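Mekalau Petitions

Every petition handed in to Mekalau Town Council that I could get my hands on, in one tidy-ish spreadsheet. Last big update 20/08/2020, small fixes whenever I spot something daft.

What's in it

There are 1,842 petitions here, one row each. They cover everything people in our town have cared enough about to stand outside a supermarket for: bus stops, dog bins, the library hours, the swimming pool roof, the swimming pool roof again, and a very long-running argument over whether Villanueva Road should be one-way. (I have signed petitions on both sides of that one, years apart, and I'd like to think I was right each time.)

I started it after sitting through a full council meeting in which a councillor said petitions "hardly ever come in about buses these days". I thought that sounded wrong, went to look it up, and found there was nowhere to look it up. The council publishes its minutes, but the petitions are scattered through them, sometimes as a proper agenda item and sometimes as half a sentence just before the close of the meeting. So I started copying them out, got a bit carried away, and now there's a README.

Files

petitions.csv: the main table, and the one you probably want
outcomes.csv: what the council decided, where it decided anything
wards.csv: ward names before and after the boundary change
notes.txt: my ramblings, row by row, for the odd cases

All 4 are plain UTF-8. If accents look funny in your spreadsheet program, import the file instead of double-clicking it.

Columns in petitions.csv

petition_id: a number I made up, it means nothing to the council
date_received: the date in the minutes, which can be a good while after the thing was handed over
ward: as written at the time, see below
topic: my own label, one per petition
wording: the text of the request, copied out as it stands
signatures: the number the council accepted
source: which set of minutes it came from

That's seven columns and I'm trying very hard not to add an eighth. People have asked for the lead petitioner's name. The names are in the minutes if you need them, but someone who once asked for a zebra crossing shouldn't turn up in a downloadable table forever, so I've left them out and they're staying out.

How I collected it

By hand for the older years, which are scanned paper. For the newer ones I used a little script called Bivetti that pulls text out of the minutes and flags any paragraph with "petition", "petitioners" or "signatures" in it. Then I read every flagged paragraph myself. Bivetti is in the tools folder and it's not pretty! It does cope well with the council's habit of changing its template each November, though, and I'm quite proud of that bit.

If a petition was mentioned at more than one meeting, I kept the first mention and put the others in notes.txt. If two petitions on the same subject arrived together, they get a row each, even when the council lumped them into one debate.

Outcomes

The council's own rule is that a petition should get a written answer within 90 days. In outcomes.csv you'll find the date of the answer if the minutes give one, and a short label: agreed, partly agreed, refused, noted, referred, or blank.

Please be careful with "noted". It gets used for all sorts. Sometimes it means the councillors thanked everybody and moved on, and sometimes it means the work had already been booked in and there was nothing left to vote on. I've resisted guessing. A blank means I couldn't find an answer in the minutes, and the answer may well exist in a letter I've never seen, so please don't go to the local paper with a headline about ignored petitions on the strength of my blanks.

Things that will trip you up

Wards. The boundaries moved, and Mirano ward in the old minutes is a good deal bigger than Mirano ward now. Comparing old and new totals without wards.csv will give you nonsense. I know this from having done it, and posted the chart, and had to take it down again.

Signatures. The council strikes out duplicates and people with addresses outside the town. Campaigners usually quote the bigger number. Both sides are telling the truth as they see it, but only the accepted number is in here.

Topics. One label per petition is crude. A petition for a safer walk to school could be roads, schools or pavements, and I went with whatever the first sentence was mainly asking for.

Using it

Do what you like with it, for school projects, campaign leaflets, arguments in the pub. A link back is nice. If you publish totals, say which update you used, as I do add older rows when I find them.

If you spot a mistake, open an issue with the petition_id and the page of the minutes. I'll get to it, though I'm slow in the run-up to elections.
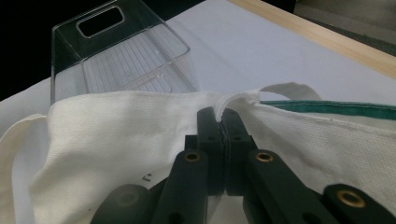 Still to do

Finish the two boxes of scanned minutes with the water damage
Split "roads" into something more useful
Check the Villanueva Road rows again for repeats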